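Flikarero uses cookies to keep you signed in and to remember your ticket filters. Accept | Settings

Support desk > Data collection > Two-arm cells

Right arm lags behind leader during long recordings, episodes rejected at upload

Posted January 9, 2024 by Zallilthorpe cell operator

Status: open, waiting on part

Problem

We are recording bin pick examples on the two-arm cell for the Sanalia policy. The target is 200 accepted episodes. The first part of the set went in without trouble. After that the uploader started to reject episodes with the message "action/state gap over limit, right arm." The left arm has never been flagged.

The operator does not feel much at the leader arms. There is a slight drag when the right gripper goes down into the bin, and that is all. When the episode is played back next to the command log, the right arm trails the command and then catches up in one jump. A policy trained on that would learn the jump, so we do not want to switch the check off to get the numbers up.

Setup

Stock cell with both followers on the front rail, one wrist camera per arm, and one fixed camera. Tak recorder on the shop PC. Control loop is set to 200 Hz. No changes to the arm firmware since install.

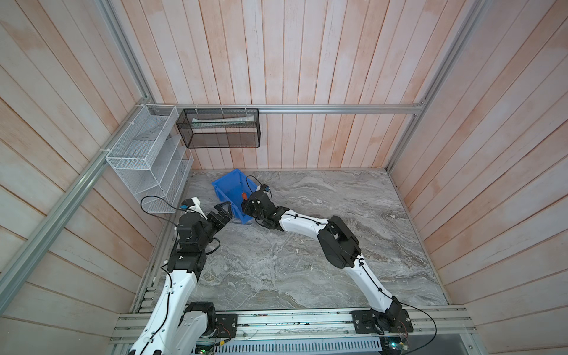

Each episode starts from the home pose and ends when the operator presses the pedal. Episodes are cut off at 2000 steps. The rejected ones are mostly long, but we have had short ones fail too, so length alone does not explain it.

What we tried first

Restarted the recorder. No change.

Restarted the PC and power cycled both arms. The first few episodes passed, then the errors came back.

Ran the joint calibration again on the right arm. Offsets came out the same as the saved file to the last digit shown.

Swapped the two leader arms. The fault stayed with the right follower, so the leader side is fine.

Lowered the wrist camera resolution to take load off the PC. No change in the gap. Put it back, as the earlier episodes were recorded at full size and we do not want a mixed set.

Reply from Flikarero support

Thank you for the detail. Please check the following and post the results.

1. Open the bus monitor in Tak and leave it running for one full episode. Note the retry count for each arm.

2. With the arms powered off, reseat the data connector at the base of the right arm and at the board end.

3. Move the right arm by hand through its full reach with the power off and watch the cables. A cable that is pulled tight at full reach can cause retries that look like a slow motor.

Do not delete the rejected episodes yet. The raw log is useful to us.

Results

Bus monitor, one episode, before touching anything: left arm 0 retries, right arm 260. The retries are not spread evenly. They come in bursts, and the bursts line up with the places where the arm trails the command.

Reseated the connector at the base. It felt firm before and after. Reseated the board end. That one had a little play in it. 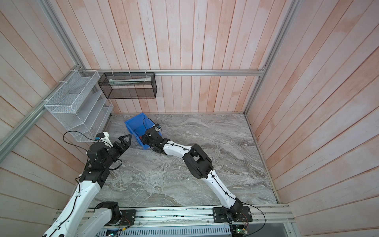 Ran ten episodes after that. Eight accepted, two rejected. Retries on the right arm were much lower but not zero. Still in bursts, and only when the elbow is stretched out. Folded back near the home pose, the count does not move at all, even if the wrist and gripper are kept busy.

Moved the arm by hand with the power off as asked. The data cable goes tight just before full reach. It does not pull out, but it puts a side load on the plug at the board.

Reply from Flikarero support

That matches what we see with a worn plug on the board end. We are sending a new data cable, one size longer, and a clip for strain relief. Until it arrives, please keep the work closer to the right arm if the task allows it.

Follow-up from operator

We can move the task a little, but there is a limit. The Sanalia set needs the bin position to vary, and if every new example has it close in, the policy will only see one part of the table.
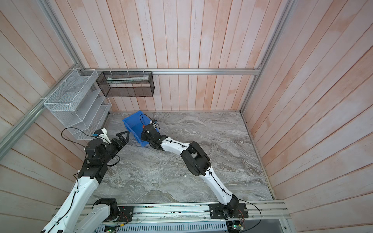
For now we have split the bin positions into near and far, and we will only record near ones until the cable is changed. The far group is the one that gives trouble. With the blue bin left of center toward the back, in front of the black hanging basket, the right arm has to reach across to get its gripper to the edge, and that is the kind of reach where the retries start. We have taped a line on the operator's printed layout sheet so that both shifts use the same split. Near episodes are tagged "near" in the Tak notes field, and the far ones will be added as a separate batch.

Two questions while we wait:

Can the accepted episodes from before the fault stay in the set? They passed the check, but we do not know if they had retries below the limit.

Is there a way to log the retry count per episode, so that we do not have to keep the bus monitor open on a second screen?

Reply from Flikarero support

Yes to both. Run the audit tool on the accepted folder. It reads the time stamps and lists any episode with a gap, even a small one. Anything it lists should be recorded again. For the retry count, turn on "bus stats" under recorder settings. It is saved with each episode and does not change the file format.

The cable is on order. If it has not reached you by the start of February, reply here and we will send one from the repair stock. Ticket stays open until you have a clean run on the far positions.

Contact support | Copyright 2024 Flikarero | Back to top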